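How to Quiet a Squeaky Door Hinge
By Hazel Tillman
29 December 2024

Most squeaks come from dry metal rubbing on metal inside the hinge. Oil sprayed on the outside helps for a week and then the noise comes back, with a black drip down the paint. Taking the pin out and cleaning it takes longer but lasts.

What you need
A hammer
A thick nail or a nail punch
Fine steel wool
Petroleum jelly or white grease
An old rag

Find the noisy hinge
Open and close the door slowly with one hand resting on each hinge in turn. You can usually feel the one that is making the noise. If you can't tell, do them all.

Take out the pin
Close the door. Work on one hinge at a time and leave the other pins in place, or the door can drop. Set the nail against the bottom of the pin and tap upward until the head lifts. Pull it out the rest of the way by hand. If the pin is painted in, run a utility knife around the head first.

Clean and grease
Rub the pin with steel wool until the rust and black residue are gone, then wipe it with the rag. Twist a corner of the rag into the hinge barrel and turn it a few times. Coat the pin with a thin layer of jelly. Drop it back in, tap it down and wipe off the extra. Swing the door 7 or 8 times to spread the grease.

Check the rest of the door
If it still makes noise, tighten the hinge screws. A screw that spins without gripping needs a longer one - 3 inches is usually enough to reach the framing. Work the handle too. A dry latch can sound a lot like a hinge, and a puff of powdered graphite will fix it.

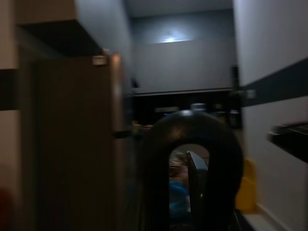
Brown wood with a dark handle.

Cabinet doors
Small cabinet hinges often have no pin you can remove. Put one drop of light machine oil on the joint, open and close the door, and wipe it dry.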